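La petite cantine de Botcombe passe à table

On vous en parlait à demi-mot dans la lettre d'octobre, et cette fois c'est fait : le restaurant Contreras a rouvert, à Botcombe, dans l'ancienne halle aux grains. Nous y avons dîné deux fois en dix jours (la seconde fois sans aucune excuse professionnelle, il faut bien l'avouer) et nous sommes rentrés avec l'envie d'écrire à tout le monde.

Pour celles et ceux qui nous rejoignent, un petit rappel. Contreras, c'était d'abord un comptoir de 12 places à Sarnness, coincé entre une cordonnerie et un garage à vélos, où l'on mangeait debout des beignets de morue et une soupe de pois chiches dont certains abonnés nous réclament encore la recette. Le bail n'a pas été renouvelé, l'équipe a cherché pendant des mois, et beaucoup pensaient que l'aventure s'arrêterait là. La voilà repartie avec 48 couverts, une vraie cave et un four à bois qui occupe tout le fond de la salle.

La carte tient sur une page, et quel plaisir ! Cinq entrées, quatre plats, trois desserts, le tout changé selon les arrivages. À notre première visite, nous avons pris les poireaux brûlés dans la braise, servis tièdes avec une crème d'anchois et des noisettes concassées. Le poireau est fondant, presque sucré, l'anchois réveille l'ensemble et on sauce l'assiette jusqu'au bout. Le pain, justement, vient de la maison : une miche au seigle, croûte épaisse, mie un peu acide, qu'on peut aussi acheter à emporter tant qu'il en reste.

Côté plats, le chou farci mérite le voyage à lui seul. Farce de porc et de champignons, bouillon très réduit, une cuillerée de moutarde aux graines sur le côté. Il est copieux, alors partagez-le si vous voulez garder de la place. La truite fumée au foin nous a un peu moins convaincus le premier soir (trop de fumée, pas assez de truite), mais elle avait changé à notre retour : cuisson plus courte, beurre au cidre, et un résultat franchement délicieux. C'est une cuisine qui se cherche encore par endroits, qui corrige vite, et c'est très joyeux à suivre.
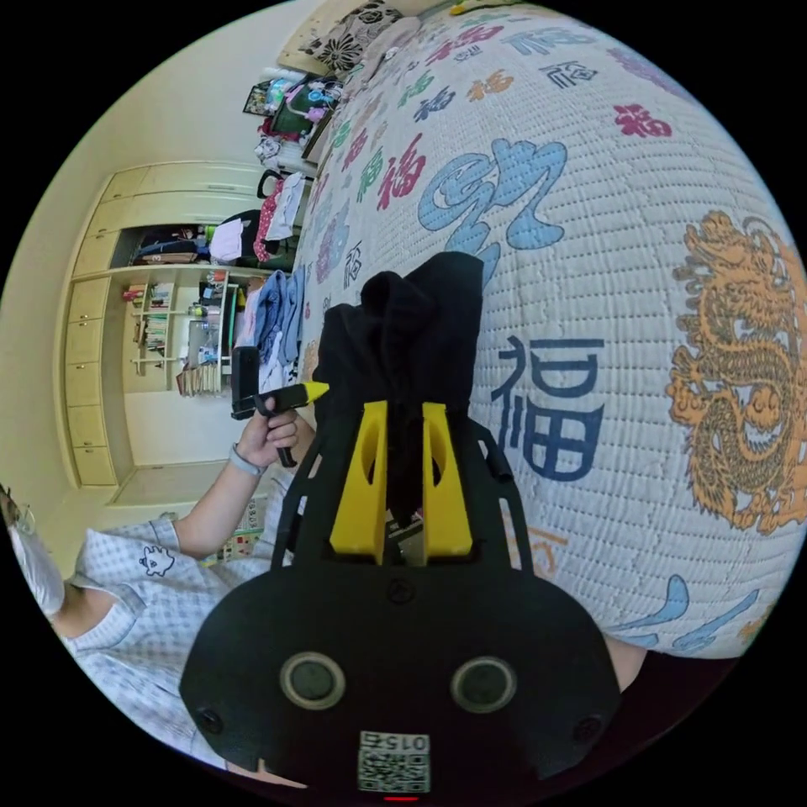

Pince à main noire aux doigts jaunes tenant un textile noir froissé.

Un mot des desserts, parce qu'on les oublie toujours dans cette lettre et que vous nous le faites remarquer. Le riz au lait est cuit longuement, parfumé à la feuille de laurier – si, si, essayez – et coiffé d'un caramel à peine salé. La tarte aux coings, plus classique, est faite avec une pâte si friable qu'on finit avec les doigts. La table voisine en a commandé une deuxième part avant même d'avoir terminé la première, et nous avons suivi le mouvement.

La cave, elle, a été composée avec la maison Runska, que les lecteurs amateurs de vins de petits domaines connaissent déjà. Il y a 131 références, dont une belle série de blancs secs au verre, et des cidres de garde qui accompagnent à merveille le chou farci. Demandez conseil en salle : on nous a orientés vers un rouge léger, servi frais, que nous n'aurions jamais choisi seuls et que nous avons recommandé au second passage. Les prix restent sages, et l'eau plate ou gazeuse est servie sans supplément.

Quelques bricoles pratiques, maintenant. Le service commence à 19 heures et la cuisine prend les dernières commandes à 21 h 30. Il vaut mieux réserver, par téléphone uniquement, en laissant sonner longtemps : la ligne est celle de la cuisine ! Les quatre tabourets du comptoir ne se réservent pas, et c'est de là qu'on voit le mieux le four. Depuis Sarnness, le dernier car du soir part un peu tôt pour profiter du dessert, prévoyez donc un retour en voiture ou une nuit sur place. La salle est de plain-pied, les chiens sont acceptés, et il y a une demi-portion de chaque plat pour les enfants.

La réouverture a attiré plus de 200 personnes venues goûter les beignets de morue sur le parvis, certaines avec leur vieille carte de fidélité du comptoir. Elle est toujours valable, d'ailleurs : le dixième café est offert, comme avant. Les beignets, eux, ne figurent pas sur la carte du soir. On les trouve à midi, à emporter, dans un cornet de papier, avec un quartier de citron et une mayonnaise à l'ail.

Si vous y allez, écrivez-nous ce que vous avez mangé. Nous aimerions surtout savoir si quelqu'un a goûté la joue de bœuf, annoncée à l'ardoise les deux soirs et déjà épuisée à notre arrivée.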